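Teach It Like You'd Teach Your Cousin

I've spent most of this year moving robot arms around for a living, and I have opinions.

My job, if you squint, is showing machines how to do chores. Some days I stand next to the arm, grab it by the wrist and walk it through the motion, like helping a toddler hold a spoon. Other days I sit across the room with a pair of handles and drive it from there. The first way gets called hand guiding, the second gets called teleoperation, and people in this line of work will argue over the two until the coffee runs out. I used to be a handles person. I've switched sides, mostly, and clothes are what did it.

A bit of background. I do contract work for a little outfit called Penry, and in February they handed me the laundry job. Pick up a garment, lift it, hang it or fold it, do it again. The target was 3,000 good demonstrations, which sounded like a nice round number until I started making them! Before that I'd been on a bin sorting job for Cliltau, where everything was a box or a bottle. Boxes are lovely. You close on a box and it stays a box.

A sweater is a different animal every single time you touch it. You lift it by the hem and the sleeves swing. You lift it by a sleeve and the whole body twists around and hides the spot you wanted next. And the fabric bunches between the fingers, so what the robot is really holding is a wad, and it had better be the right wad.

With the handles I was terrible at this, and I'd driven arms for ages (I'm the one who gets asked to do the tricky ones, thank you very much). The trouble is that you can't feel anything. You watch a screen, you squeeze, and the picture says you've got it, and then you lift and you've got one layer of mesh and the knit part is sliding off toward the floor. So you learn to over-squeeze, and you learn to go in too deep, and you learn to stop and stare for a second before every lift. The robot copies all of that. It doesn't know the pause was me being nervous. It thinks pausing is part of laundry.

I watched back one whole batch where I had paused before every lift, and I wanted to crawl under the desk.

Holding the arm by hand is slower to set up, and your shoulders will hate you by lunch, but you feel the cloth. You feel the tug when a ribbed cuff catches. You feel the weight come on when it's time to stop pulling. My hand demos were shorter and smoother, and when I messed one up I knew it right away and could toss it. Out of the first 33 I did that way, I threw out 2. I won't tell you what my handles numbers looked like that same week.

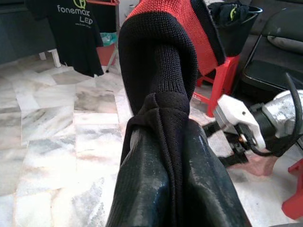

What the handles are still good for

Okay, fair is fair. There are things I would never do by hand.

Anything where your own arm gets in the cameras is a pain. If you're gripping the wrist, your sleeve is going to wander into the view sooner or later, and then you've taught the robot that a sweater gets picked up when a plaid flannel elbow shows up. Two arms at once is also miserable by hand unless you have a very patient coworker. And there's reach. I'm not tall! With handles I can put the gripper on a high rail without climbing on anything.

So for hanging things up I still sit down and drive. We use a setup from Bimulier for that, and I like it fine, though I wish the left handle were a little stiffer. For the pickup, the part where the fingers meet the cloth, I want my hand on the arm.

My real gripe

What bugs me is how the whole thing gets managed. Everybody who pays for demonstrations wants to count them. I get it, counting is easy. But when you tell a person their day is measured in demos, they'll give you demos. They'll use the same shirt in the same spot, picked up from the same corner, because it's quick. I've done it myself. I once did 13 in a row on one black top before I noticed that I hadn't moved my feet.

Then the robot goes somewhere else, with a different floor and different light and a chair in the way, and everyone acts surprised when it reaches for a corner that isn't there.

I'd pay for variety. Let people work in cluttered rooms with stools and bins and bags sitting around, the way rooms look where somebody does the wash. Let them use ugly clothes, stretchy ones, ones with two fabrics sewn together so the top half behaves one way and the bottom half behaves another. Those mixed ones taught me more than any stack of plain T-shirts did, and I'd bet they're better for the robot too.

And keep some of the mistakes! I don't mean the junk where I dropped the thing and swore. I mean the ones where the grip was bad, I noticed, I let go, and I went back in for a better hold. A cousin of mine learned to fold fitted sheets by watching me fail at it twice and then get it. If she'd only ever seen the perfect version she'd have been stuck the first time a corner slipped.

Penry came around on this, a little. We now have a folder for recoveries, and I get credit for them the same as clean ones. The next job is towels, for a place called Grelomwood, and I've already asked for the thick ones and the thin scratchy ones and whatever's been through the dryer too many times. My shoulders are not looking forward to it.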